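Lembridge House, notebook, September
East range and the missing kitchen
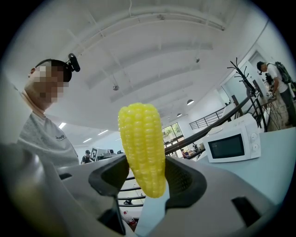

Started again at 8:40 with the rent book, because yesterday I stopped in the middle of a page and I wanted to finish it before my eyes got tired. The book covers the years when the house was let in parts. The writing is small but regular, and after the first ten pages one gets used to the letter "s". I read until the entry where the east range is called "the new lodging" for the first time.

This is a problem for us. In our draft plan the east range belongs to the first building of the house, together with the hall. If the clerk calls it new, then either he uses an old name which people kept by habit, or the range was rebuilt and we did not see it in the walls. Sugeng prefers the first explanation. I prefer the second, but I admit that I have only one word to support me.

Went to look at the wall again with Hakim before lunch. The joint between the hall and the range is covered by plaster on the ground floor, but in the roof space it is open. We could see that the bricks of the range stand against the hall wall and are not bonded into it. Hakim measured bricks at three places. On the hall side they are thinner. He will write the sizes in the table himself, I did not copy them here because he had two readings he wanted to repeat.

Note for the table: please write the position from the north corner and not from the door. The door was moved. We lost half a morning on this in the spring.

The old kitchen. Item 561 in the sale list is "a dresser, as fixed, in the Old Kitchen". So at the time of the sale there was an old kitchen and we must suppose also another one. The list goes room by room, and between the Old Kitchen and the yard there is only a scullery and a "cold passage". I tried to walk this order through the present house. It works if one begins from the west door – it does not work from the hall, because then one comes to the scullery too early. I did this walk two times and Azlan did it once without knowing my result. He arrived at the same room, the one with the blocked window.

The blocked window has a stone sill outside, worn in the middle. Azlan thinks of a serving hatch. I would like to see more sills of this house before we say it.

Tae-yang found a letter in the Janura papers, number 1419 in the old numbering. It is from the tenant to his brother and he complains about smoke "from below" in his bedroom. He does not say which bedroom. If it is the room over the blocked window then the kitchen was still in use when he wrote. Tae-yang will look for the reply. The brother's letters are in a different box and not all are numbered.

The Ugwu map: I asked again for a better scan. The one we have is good for the park and the pond but the house is very small on it, and where the east range should be there is a fold in the paper. In one light I see a line there, and in another light I do not. I will not use it in the text until the new scan comes.

Dendro samples. Faizal has the results from the hall roof since 2000 in his folder, when the previous survey was made. Nothing was taken from the east range at that time. I read the report again, and the reason given is that the timbers there are "reused and of little interest". Some of them have empty mortises, this is true. But the two big beams near the chimney look to me as if they were cut for their place. Faizal agrees to ask for permission for two cores.

Small things:

The key for the roof space is now on the hook inside the Ornum cupboard, second shelf. Please put it back there.

The lamp with the yellow cable gets too hot after 75 minutes. Hakim timed it. Switch it off before you go down for a break.

Sheet 6 of the plan has the stair drawn in the wrong direction. I corrected it in pencil and Azlan will change the file.

Stopped at 4:15. In the rent book I am now at the page with the brown stain at the top. Next to read is the list of repairs which starts on the back of it, the first line says "to the mason for the lodging chimney" and the sum is crossed out.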